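The Big Green Sheet
Slow Saturdays, our home pages

There's a kind of Saturday morning I've grown very fond of – kettle on, radio low, and a big sheet spread out to fold on. Ours is sage green and older than the dog.

Blue shirt on green, ready for folding
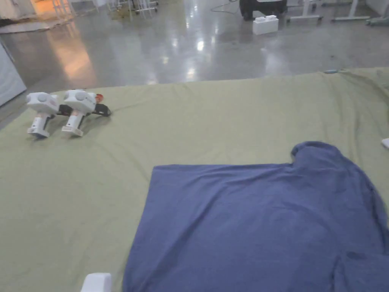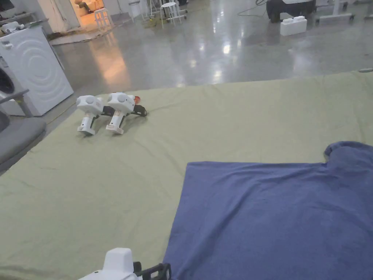
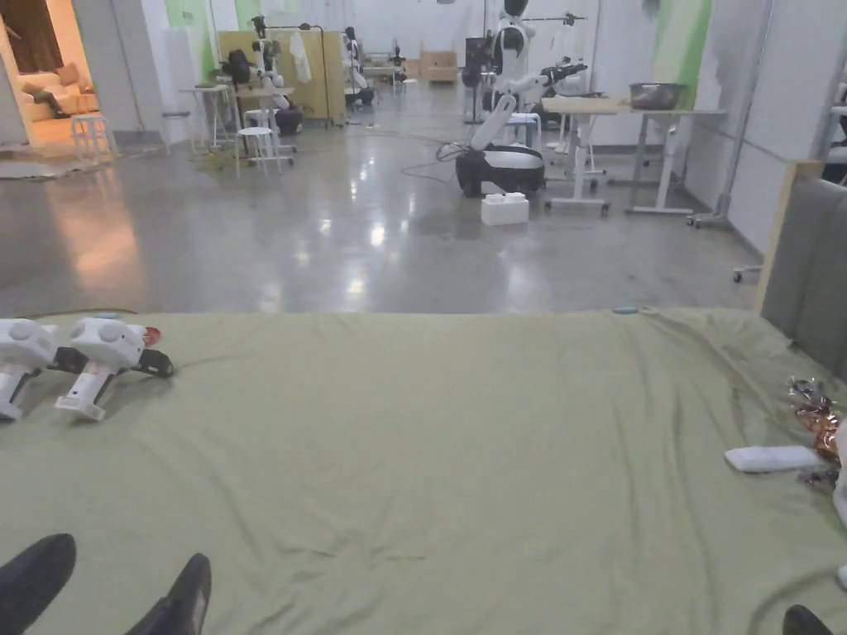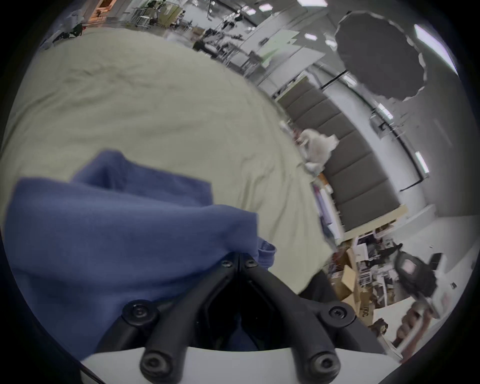
I learned the T-shirt fold late in life, from a leaflet that came with a Villaseñor laundry bag. Lay the shirt face down, smooth it from the collar out, bring the sides to the middle, then fold up from the hem. My first 50 were dreadful. By 200 I had a drawer that closed!

The sheet goes last, and it's best with a second pair of hands, though I've managed alone with the far corners tucked under my chin.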